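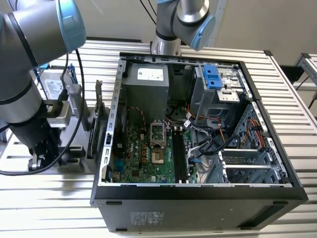 Trucos para abrir un ordenador de sobremesa sin volverse loco

Llevo años desmontando torres viejas en el taller y sigo aprendiendo algo con cada una (sobre todo a no perder tornillos). Os cuento cómo lo hago yo, por si os da pereza meterle mano a la vuestra.

Antes de tocar nada

Apago, desenchufo y mantengo pulsado el botón de encendido unos segundos. Después tumbo la torre, con el lateral desmontable hacia arriba. ¡Qué diferencia! De pie siempre se me acababa cayendo un tornillo detrás de la placa, y pescarlo con unas pinzas a las doce de la noche no se lo deseo a nadie.

Los tornillos van a una huevera de cartón, un hueco por cada zona de la caja. Mi amiga Teresa Pinheiro usa un imán de nevera y también le va bien, pero yo soy de huevera.

Los cables, con calma

Hago tres o cuatro fotos con el móvil antes de soltar el primer conector. Luego pongo un trocito de cinta de carrocero en cada cable y apunto de dónde viene: disco, ventilador, frontal... Los de datos, blancos y negros, se cruzan por el medio y al rato ya no sabes cuál es cuál. Los de corriente, los de colores, los aparto contra la pared de la caja para que no estorben. Y se tira siempre del conector, nunca del cable.
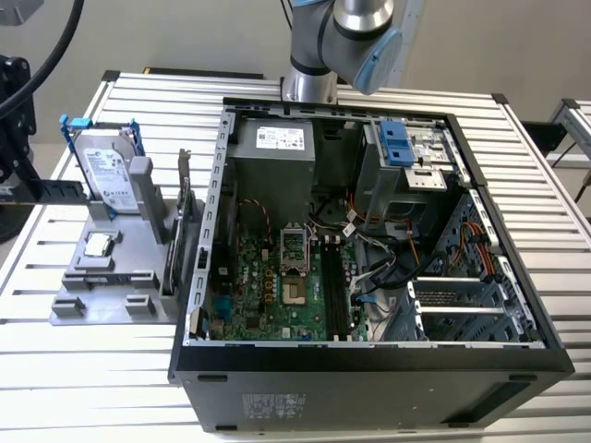

Cuidado con el zócalo

Si habéis sacado el procesador, el zócalo se queda al aire y ahí no se toca nada, ni con el dedo ni con un bastoncillo. Una vez doblé un contacto limpiando y me quedé sin placa. Ahora lo primero que hago es ponerle su tapita de plástico, y si no la tengo, aparto el pincel de esa zona y listo.

El polvo

Pincel suave de 12 mm y aire a golpecitos cortos, con el ventilador sujeto para que no gire. A las ranuras de memoria, si están vacías, les doy una pasada extra. La fuente no la abro jamás: soplo por la rejilla desde fuera y ya está.

Con todo esto tardo 40 minutos, café incluido. Para cerrar voy al revés, mirando las fotos, y antes de poner la tapa repaso con la linterna que no se quede ningún conector a medio meter.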